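June, morning

Continuing the limescale test for the Vukidthorpe water.

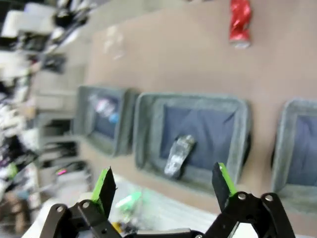 *Open gap between the two green-edged tips.*

Yesterday evening I filled 7 beakers with 500 ml each and left them on the warm plate at 80 °C until dry. The residue is white on the walls and a little yellow at the bottom. Nawal Erraji thinks the yellow is iron from the old pipe in the Trendberg building. I am not sure of this, and I would like to see one blank with distilled water before we write it anywhere.

Weights are in the green book, page after the balance check. Beaker 4 is strange: 2,201 mg of residue, much more than its neighbours. I weighed it three times and the value stays. Possibly I did not rinse it well after the citric acid trial. I keep the number but I mark it with a star.

To do:

- blank with distilled water, same plate, same time
- repeat beaker 4 with new glass
- ask Davard for the hardness sheet of last winter (they promised it already)
- new filter papers, the small size is finished

Nawal, please do not use the left half of the plate before lunch, it is still heating the second series. The lids are in the drawer under the sink, with the tongs.

15:40. Second series is dry. I let it cool and I will weigh tomorrow.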